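The Dramthorpe Run: what I check on the old Pirkari before a long drive

Updated July 12, 2026

A few of you asked for the list I use before taking the Pirkari saloon out for a proper distance, so I've typed up the sheet from the garage wall and put my comments under each item. It's an old car with a carburettor, drum brakes at the back and no electronics to speak of, so if yours is newer you can skip plenty of it. I do the lot the evening before. Doing it at six in the morning with a torch in my teeth is how I once drove off with the oil filler cap sitting on the wing (found it in the scuttle, thank goodness!).

OUTSIDE, CAR COLD

Tyres, pressures and tread. OK
Handbook pressures, plus a bit extra at the back if the boot's full. The nearside rear loses a little every week and I've given up hunting for the leak.

Tyres, age and sidewalls. WATCH
Loads of tread left, but there's fine cracking starting on both fronts. I've told myself they'll be replaced in September. If you can see cord, you're not going anywhere, full stop.

Wheel nuts. OK
Hand brace, then the torque wrench set to 55. That's lb ft and it's for my steel wheels, so look yours up.

Lights, all of them. FIXED
Offside brake light was dead. Bulb was fine, the earth was green and furry. Wire brush, dab of grease, done. I check the brake lights by backing up to the garage door and looking for the glow.

Wipers and washers. OK
New blades in spring. The washer jet on the passenger side still aims at the car behind.

UNDER THE BONNET

Oil. OK
Topped up to just under the top mark. It used a fair bit on the last Bustby trip, though I was sitting behind the wheel grinning and not exactly being gentle.

Coolant. OK
Cold engine only, please. I squeeze every hose while I'm there, and anything that feels crunchy or very soft gets changed.

Fan belt. OK
Half an inch of give on the longest stretch. Spare's in the boot, along with the spanner that fits the dynamo bracket, which took me years to think of.

Brake fluid. WATCH
Down a touch from last time. Shoes wearing would do that, but so would a wheel cylinder starting to weep, so I had both back drums off. All dry inside. I'll look again when I get home, and if it's dropped any further the car stays put until I've found out why.

Fuel lines. FIXED
Changed 3 lengths of rubber hose, all the original stuff, one of them sweating slightly at the clip. If your car still has its old hoses, please do this one first! Modern petrol is horrible to them and they run right over the exhaust on these.

Battery. OK
Terminals clean, clamp tight. Give it a good shove with your hand. A battery that slides is a battery that can short on the bonnet.

INSIDE

Brake pedal. OK
Firm, no sinking when I hold it down with the engine running.

Handbrake. OK
It was coming up miles, so I adjusted it. Now 4 clicks and it holds on the hill outside ours.

Seat belts. OK
Pulled right out and looked at along the whole length. The old static ones fray by the buckle, where you don't notice.

Horn. OK
Still sounds like a goose.

Tickover. WATCH
Settles a bit lumpy when it's warm. I've left it alone. Last time I fiddled with the mixture the night before a run I was doing it again in a lay-by.

IN THE BOOT

Jack, brace, spare wheel (with air in it!), warning triangle, extinguisher, gloves, water, bulbs, fuses, a tow rope and an old coat. The extinguisher's gauge is in the green. It lives behind the passenger seat when I'm moving, because it's no use to anyone under a suitcase.

SHORT TEST DRIVE

Up to the roundabout and back, then a few minutes along the bypass. No pulling under braking. Held a steady 2000 revs in top and listened for the diff, which whines as it always has and no louder. I had a sniff for petrol when I got back and a look underneath for drips. One spot of oil from the gearbox, same place as ever.

There's a Chang engine in the other project car and that needs a different list entirely, mainly for the cooling side. I'll write it up when the thing's back on its wheels.

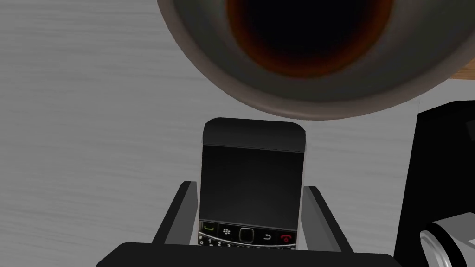
Oh, and print the sheet out and tick it off in pen. I've tried doing it from memory and I always miss the spare. If you're coming along to Dramthorpe, bring yours with you and we can compare notes over a cup of tea.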